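見学会デモの準備手順(鍋のふた編)

9月の見学会でEminsideのブースを回す人向け。急ぎで書いてるので抜けてたら追記してください。

用意するもの
・アーム一式、グリッパー(指は黒いほう)
・鍋とガラスのふた
・青いテープ
・養生用の布、予備のふた 2枚
・受付でもらうブース札 番号は3529

1. 机を拭く。粉っぽいとテープが浮く。
2. 青テープを格子に貼る。多少曲がってもOK。お客さんに「どのマスに置きますか」と聞くための目印なので、きっちり測らなくていい。
3. 電源→コントローラ→カメラの順。逆にすると手首カメラを認識しないことあり。そのときは全部落として最初から。
4. 原点復帰。アームの可動範囲に人がいないか声かけてから。毎回やる。
5. ふたをつまみ上向きで机に置く。鍋はその奥、左寄り。近すぎると持ち上げたときに縁が当たるので注意。
6. つまみの真上まで手動で寄せる。画面でつまみが下の真ん中に来ればだいたい合ってる。
7. グリッパーを閉じる。力は設定8から。11まで上げると金属のドームで指が滑って逆に外れやすかった(リハで2回やった)。
8. 5センチだけ上げて止める。傾いてないか横から見る。大丈夫なら鍋の上へ。
9. 下ろすときはゆっくり。ガラスなので最後は必ず低速モードに切り替えること。切り替え忘れ多いです。

ガラスの反射について
天井の照明がふたに写り込んで、カメラ映像に白い筋が出る。自動検出がずれたら立ち位置を変えてもらうより、ふたを少し回すほうが早い。それでもだめなら自動はあきらめて手動で。見学の人は手動でも充分おもしろがってくれる。

お客さんに操作してもらう場合
・小学生は保護者の方と一緒に
・非常停止ボタンの場所を先に教える。押してもらってもいい、練習になる
・1人1回、ふたを載せて戻すまで
・待ってる列がのびたら6からスタートでも可

よくある質問はだいたい「なんでふたなの?」です。透明で丸くて、つまみがつるつる。カメラにも指にもやりにくい相手なので、デモ向き。カレー鍋の話とかすると場がなごみます。

困ったとき
・閉じたのに掴めてない→つまみの左右に指が均等に当たってるか見る。片方だけだと斜めに上がる
・アームが途中で止まる→ケーブルの引っかかりをまず確認。前回はNomulelの延長ケーブルが椅子の脚に巻いてた
・ふたが欠けた→すぐ中止。布をかけて、さわらずに担当を呼ぶ。
・それ以外はOuraniaさん(Karrasさん)に聞いてくだい。午前中は隣のFaksteadのブースにいます

片付けはテープを剥がすところまで。青テープは翌日まで置くと糊が残るので当日中に。鍋とふたは洗って、布でくるんでAntoniadisの箱へ。箱は受付の裏に置いてあります。ブース札も返却おねがいします。

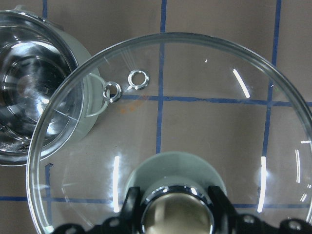
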